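3/14/23
From: Maxine McPhee
To: Soven workshop list
Subject: Re: [soven] picking bars out of the bin, round two

Hi all,

Merle asked a load of good questions so I'll answer in the thread and save everyone the pub version. Quoting the bit I'm replying to:

> Maxine, last time you had the arm going it was dropping the
> long bars more than it was picking them. Did you ever sort
> the bin sliding about? And are you still using the bars
> Kvido cut, or have you gone back to foam blocks? I've got a
> week free in September and wouldn't mind having a go at the
> same thing with my little Rultport arm, if you think it'd
> cope.
>
> Merle Tamihana

Right. The bin first, as that was the thing driving me up the wall! It did slide, every single time the fingers caught a side. I tried rubber matting and it just crept more slowly. Now there's a bar clamp on the rim and I've put blue tape on the table next to it, so when I have to move the whole thing for a glue-up (sorry again, Sutrisno) I can put it back close enough that I don't have to teach the positions over again. Close enough means 4 mm or so on a good day, which the gripper forgives.

Yes, still Kvido's bars, the green and the reddish-brown. Foam was lovely for not breaking anything but it squashed, and then I never knew whether a good grip was a good grip or just a dent. The bars are honest-to-goodness hard and they land any old how, which is what I want.

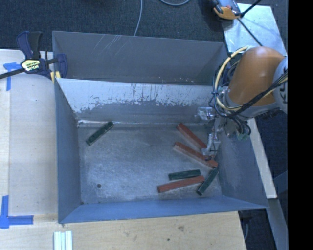
Tip down on the longer red bar, with most of the others bunched on the right.

A bar lying by itself is easy peasy. It's the heaps that get me, where one end is tucked under its neighbour and you lift two for the price of one. What I've started doing is giving the heap a nudge before trying to pick, just a gentle sideways push with the fingers closed, and then looking again. My last long run was 500 tries and the nudge made a real difference, though I was daft enough to save the log over the top of the one before, so I can't give you a proper comparison. Will do it again.

The other headache is the bin itself. Worn metal, scratches all over, and my code kept deciding that a bright scuff on the floor was the edge of something worth grabbing. Meriem suggested matt paint. I've got half a tin of Fairweather primer left but I'm reluctant, it'd be scraped off in no time. Has anyone on here tried a coating that lasts?

Cables: I know, Kvido, I know. I will buy more ties.

As for your arm, Merle, I think it'd cope with the short bars and sulk at the long ones. Hold them in the middle and go slowly. I run mine at a snail's pace while I'm testing, with my hand by the stop button, and I'd do the same with yours until you trust it. I can lend you the Gasimlow driver board if yours is still playing up, it's in my drawer with the label facing down.

Code's a mess but ask and I'll send it over.

Maxine

3 replies in this thread | 0 shares
This archive uses cookies to remember which messages you've read. OK | Settings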